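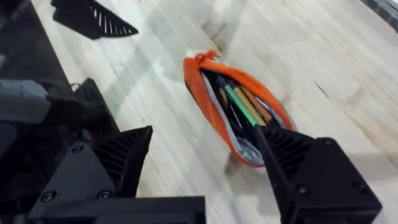

Schreibetui Ullel in Orange, geöffnet und mit Stiften befüllt. Futter in hellem Grau, Zipper mit geknotetem Anhänger.

Pressemitteilung

Filow überarbeitet Schreibetui Ullel: längere Öffnung, geändertes Futter, Ersatzteile einzeln erhältlich

Orolitz, im August. Der Täschnerwarenhersteller Filow liefert zum Schuljahresbeginn die überarbeitete Ausführung seines Schreibetuis Ullel aus. Geändert wurden der Verlauf des Reißverschlusses, die Befestigung des Futters und die Nahtführung an den Enden. Die längliche, zu einer Seite hin verjüngte Grundform bleibt bestehen. Das Etui ist ab sofort im Fachhandel für Papier-, Büro- und Schreibwaren lieferbar.

Öffnung und Reißverschluss

Bei der bisherigen Ausführung endete der Reißverschluss deutlich vor dem schmalen Ende. Kurze Stifte, Minen und Spitzer sammelten sich im verdeckten Bereich und ließen sich nur durch Ausschütten entnehmen. In der neuen Ausführung ist der Verschluss entlang der Oberseite weitergeführt. Geöffnet legt sich der Stoff beidseitig auseinander, der Inhalt liegt nebeneinander und kann von oben entnommen werden, ohne dass das Etui angehoben werden muss.

Verwendet wird eine Kunststoffspirale mit Metallschieber. Der Anhänger besteht aus einer durchgezogenen und verknoteten Kordel im Farbton des Außenstoffs. Filow verzichtet damit auf den gegossenen Griff des Vorgängers, der bei Reklamationen die häufigste Ursache war. Die Kordel kann ohne Werkzeug ersetzt werden. Jeder Packung liegt eine Ersatzkordel bei.

Die Enden des Reißverschlusses sind jetzt mit einem doppelt gelegten Stoffriegel gesichert. An dieser Stelle treten beim Aufziehen die höchsten Zugkräfte auf. Der Riegel wird mit einer eigenen Naht gesetzt, die von der Verschlussnaht unabhängig ist — löst sich eine der beiden, bleibt die andere tragend.

Außenstoff, Futter und Unterkante

Der Außenstoff ist ein dicht gewebtes Polyestergewebe mit rückseitiger Beschichtung. Es ist weich genug, um sich beim Zusammendrücken in Falten zu legen, und nimmt nach dem Loslassen seine Grundform weitgehend wieder an. Auf Einlagen aus Karton oder Hartkunststoff wurde verzichtet. Das leere Etui lässt sich flach zusammenlegen und belegt im Schulranzen oder in der Aktentasche entsprechend wenig Raum. Das Leergewicht einschließlich Kordel beträgt 177 Gramm.

Das Futter wird nicht mehr lose eingehängt, sondern an der Öffnung umlaufend mit dem Reißverschlussband vernäht. Es kann sich beim Herausziehen von Stiften nicht mehr nach außen stülpen und gerät nicht in die Spirale. Der helle Farbton des Futters in der orangefarbenen Ausführung wurde beibehalten. Dunkle Stifte und Minen heben sich davon besser ab als vom schwarzen Futter, das in einer frühen Musterreihe erprobt wurde. Graphit- und Tintenspuren sind auf hellem Futter allerdings sichtbar. Filow empfiehlt die Reinigung mit einem feuchten Tuch und neutraler Seife. Für die Maschinenwäsche ist das Etui nicht vorgesehen.
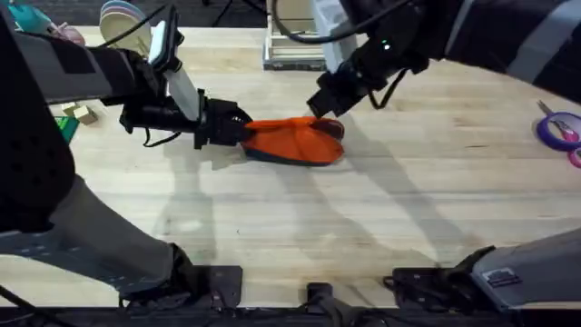 Orangefarbener Stoff mit dunkler unterer Kante. Unter Druck legt sich das Gewebe in Falten.

Fassungsvermögen und Bestückung

Das Etui besitzt ein einzelnes Hauptfach ohne Schlaufen oder Trennstege. Filow richtet sich damit an Nutzer, die unterschiedlich dicke Schreibgeräte gemeinsam aufbewahren, etwa Bleistifte, Farbstifte, Fineliner und Kugelschreiber. Feste Schlaufen passen erfahrungsgemäß nur zu einem schmalen Bereich von Schaftdurchmessern und bleiben bei abweichender Bestückung leer.

Ungespitzte Bleistifte in handelsüblicher Länge lassen sich diagonal einlegen und im Anschluss in Längsrichtung ausrichten. Für Lineale, Geodreiecke und Zirkelkästen ist das Etui nicht geeignet. Hierfür verweist der Hersteller auf die Flachmappe Noonan, die im selben Außenstoff gefertigt wird und farblich auf das Etui abgestimmt ist. Beide Artikel können unabhängig voneinander bezogen werden. Eine gemeinsame Verpackungseinheit ist nicht geplant.

Ullel wird ausschließlich unbefüllt verkauft. Eine befüllte Ausführung hatte Filow zeitweise angeboten und wegen geringer Nachfrage aus dem Sortiment genommen. Nach Angaben des Fachhandels sind Schreibgeräte bei den meisten Käufern bereits vorhanden, und die Materiallisten der Schulen weichen zu stark voneinander ab, als dass sich eine einheitliche Bestückung anböte.

Erprobung

Der Serienfreigabe ging eine Erprobung von neun Monaten voraus. Gefertigt wurden 416 Musteretuis in zwei Varianten, die sich in der Länge des Reißverschlusses und in der Ausführung des Stoffriegels unterschieden. Die Muster wurden im täglichen Gebrauch in Schulen, Ausbildungsbetrieben und Büros eingesetzt und anschließend im Werk Orolitz zerlegt. Begutachtet wurden Spirale, Schieber, Futternaht und die untere Kante.

Die Variante mit längerer Öffnung zeigte zunächst einen erhöhten Verschleiß am schmalen Ende, weil der Schieber dort in einem engeren Bogen geführt wird. Der Bogen wurde daraufhin flacher ausgelegt und das Reißverschlussband an dieser Stelle verbreitert. In der Nachprüfung trat der Verschleiß nicht mehr auf. An der unteren Kante wurden Abriebspuren festgestellt, jedoch keine durchgescheuerten Stellen. Die Kantenausführung wurde unverändert in die Serie übernommen.

Ersatzteile und Reparatur

Mit der Überarbeitung führt Filow für das Etui erstmals eine Ersatzteilversorgung ein. Einzeln bestellbar sind Kordel und Schieber. Der Schieber kann mit einer kleinen Flachzange gewechselt werden, eine bebilderte Anleitung liegt dem Ersatzteil bei. Ein Austausch der vollständigen Spirale erfordert das Auftrennen der Futternaht und wird ausschließlich im Werk vorgenommen. Die Versorgung mit Ersatzteilen ist für sechs Jahre nach Auslieferung des letzten Serienexemplars vorgesehen.

Für die Vorgängerausführung sind Kordeln ebenfalls verwendbar, Schieber hingegen nicht. Die Breite der Spirale wurde geändert. Händler, die noch Restbestände der alten Ausführung führen, erkennen diese am gegossenen Griff. Ein Umtausch der Restbestände ist nicht erforderlich, beide Ausführungen dürfen nebeneinander verkauft werden.

Lieferumfang und Bezug

Das Etui wird mit einer Papierbanderole ausgeliefert, die zugleich die Pflegehinweise trägt. Ein Umkarton entfällt. Die Banderole ist so angebracht, dass der Reißverschluss am Regal geöffnet und das Futter geprüft werden kann, ohne die Verpackung zu beschädigen.

Bestellungen nimmt der Innendienst in Orolitz entgegen. Muster für Redaktionen und Einkaufsabteilungen werden auf Anfrage zugesandt, Rücksendung wird nicht erwartet. Druckfähiges Bildmaterial zum Etui und zur Flachmappe Noonan stellt die Pressestelle bereit. Der Abdruck ist bei Nennung der Quelle honorarfrei — Belegexemplar erbeten.

Über Filow

Filow fertigt am Standort Orolitz Etuis, Mappen und Kleintaschen aus textilen Materialien für Schule und Büro. Zuschnitt, Näherei und Endkontrolle befinden sich im eigenen Haus. Der Vertrieb erfolgt über den Fachhandel.

Pressekontakt

Filow, Pressestelle, Orolitz
Bildnachweis: Filow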